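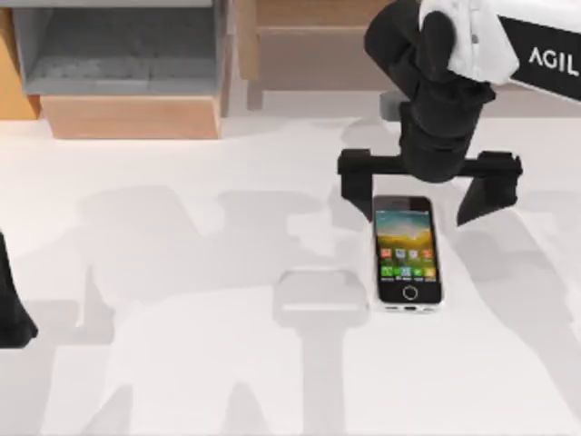 4.2 Recogida de demostraciones por teleoperación

La teleoperación sigue siendo, a nuestro juicio, la forma más rica de transmitir a un robot lo que una persona sabe hacer con las manos, y buena parte de este trabajo nace del entusiasmo que nos produjo ver cuánto cambia una política cuando cambian las demostraciones con las que se entrena. Todas las tareas de esta sección se enseñaron primero en simulación, con un operador que gobierna los dos brazos mediante un par de mandos de seis grados de libertad. La tarea que más tiempo nos ocupó consiste en coger un teléfono tumbado sobre la mesa y depositarlo en otro punto. En la figura 3 la pinza está abierta sobre el extremo superior del teléfono, con un dedo a cada lado, y la base rectangular gris claro queda a la izquierda, en parte bajo la sombra de uno de los brazos. Es el instante que en nuestro protocolo llamamos «preagarre», y a él dedicamos la mayor parte de lo que sigue, pues concentra casi toda la variabilidad entre operadores.

Figura 3. Preagarre en la tarea del teléfono, escena simulada. La pinza abierta se sitúa sobre el extremo superior del dispositivo; el segundo brazo asoma por la izquierda.

El protocolo divide cada demostración en tres fases: aproximación, preagarre y transporte. La división es posterior a la grabación. Al operador no se le pide que marque nada ni que se detenga entre una fase y otra, y los cortes se calculan después a partir de la velocidad del extremo del brazo y de la apertura de la pinza. Probamos antes la alternativa, un pedal que el operador pisaba al cambiar de fase, y las trayectorias se volvieron rígidas, con pausas que la política aprendía a imitar con una fidelidad admirable y completamente inútil. Al retirar el pedal recuperamos movimientos continuos, y con ellos una propiedad que nos parece preciosa: los operadores con práctica empiezan a cerrar los dedos cuando la muñeca todavía está bajando.

El conjunto Urura, que publicamos junto con este artículo, reúne 1619 demostraciones, de las cuales 1045 superan el filtro de calidad descrito en la sección 4.3. Las restantes no se descartan. Contienen agarres fallidos, correcciones a medio camino y caídas del objeto, y las empleamos como ejemplos de recuperación en los experimentos de la sección 5. Quien quiera reproducir los resultados principales debe usar únicamente el subconjunto filtrado; quien investigue la recuperación ante errores encontrará en el otro, creemos, un material muy poco habitual.

Un objeto fino y plano plantea dificultades que no aparecen con tazas o bloques. La altura útil de contacto es de pocos milímetros, de modo que un error vertical pequeño lleva los dedos a chocar con la mesa o a cerrarse en el aire. En la realidad, el operador notaría el roce y corregiría casi sin pensarlo. A través de los mandos esa sensación se pierde, y nuestros primeros operadores la sustituían mirando las sombras proyectadas sobre el tablero: cuando la sombra del dedo se juntaba con el propio dedo, sabían que estaban abajo. Esta observación, que debemos a Geetha Chacko, nos llevó a revisar toda la iluminación del simulador. Las primeras escenas usaban una luz ambiental uniforme, sin sombras apreciables, y las demostraciones grabadas en ellas son visiblemente más lentas en el tramo final. Con una luz direccional que proyecta sobre la mesa las siluetas de los brazos, los operadores descienden con decisión.

El cambio tiene un coste que conviene señalar. Las sombras también entran en las imágenes que recibe la política, y una política entrenada con una única dirección de luz se apoya en ellas más de lo deseable. Para evitarlo, cada demostración se vuelve a renderizar con varias direcciones de luz sin alterar la trayectoria grabada. El operador trabaja siempre con la iluminación que le resulta cómoda; la política ve muchas. Esta separación entre lo que ve quien enseña y lo que ve quien aprende es, de todas las decisiones de diseño, la que más recomendaríamos a otros grupos, y su implementación ocupa muy pocas líneas de código.

En cuanto a la interfaz, el software de teleoperación Lurthorpe transmite las posturas de los mandos al simulador y registra, en cada paso, las posiciones articulares de ambos brazos, la apertura de las pinzas y la postura de todos los objetos móviles. Aunque la tarea del teléfono puede completarse con un solo brazo, grabamos siempre los dos. Un brazo inactivo no es un brazo inmóvil: los operadores lo apartan, lo dejan caer ligeramente o lo acercan al objeto por si hace falta. Al principio tratamos estos movimientos como ruido y los eliminamos, congelando el brazo en su postura inicial. El resultado fue peor, con colisiones frecuentes en las ejecuciones que exigían cruzar el centro de la mesa. Al conservarlos, la política aprendió por sí sola a dejar espacio, ¡un comportamiento que no habíamos sabido programar en la versión anterior del sistema!

La instrucción previa de los operadores fue deliberadamente breve. Cada participante disponía de una sesión libre para familiarizarse con los mandos, y después recibía la consigna de la tarea en una sola frase, sin indicaciones sobre dónde agarrar el objeto. Algunos lo tomaban por el extremo más próximo al robot y otros por el centro; un grupo reducido prefería girar primero la muñeca y agarrarlo en diagonal. Las tres estrategias están presentes en el subconjunto filtrado. Una política de regresión directa promedia entre ellas y fracasa, mientras que el modelo generativo de acciones de la sección 3 las mantiene separadas y elige una en cada ejecución.

Para comprobar hasta qué punto importa esta diversidad, entrenamos una variante con 548 demostraciones procedentes únicamente de operadores que agarraban por el centro. La variante se comporta de manera muy regular cuando el teléfono está colocado como en los datos, pero pierde eficacia al girarlo sobre la mesa. El modelo completo tolera mucho mejor esos giros. La comparación no es del todo limpia, ya que también difiere el tamaño de los conjuntos, y en la sección 5.2 la repetimos igualando el número de trayectorias.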